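Open Day

The bus from Parkville let 2 of us off at the Furthorpe gate, me and a boy with a bike helmet. My sister had sent me. She cleaned for Clondex before it moved out here, and she wanted to know what they had done with the old building's people.

A guide gave us stickers and walked us down a hall. She said the program had 250 tasks on its list and that the robots learned them from people. The boy asked if the robots got paid. She said no, and he wrote that down.

The last room was the one I had come for.

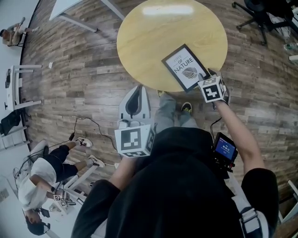

My sister's old job was on the list, under Household. I asked the guide who did it now, and she pointed me to a worker in a black hooded top. The worker had a gripper in each hand and was holding a framed print by one corner on a round table. It said LOVE OF NATURE. My sister used to straighten one like it every night on the second floor.

"Do you like it?" I asked.

"It's all right," the worker said. "My wrists get tired."

I asked if they were hiring. The guide gave me a form, and I folded it into my coat and went out to wait for the bus.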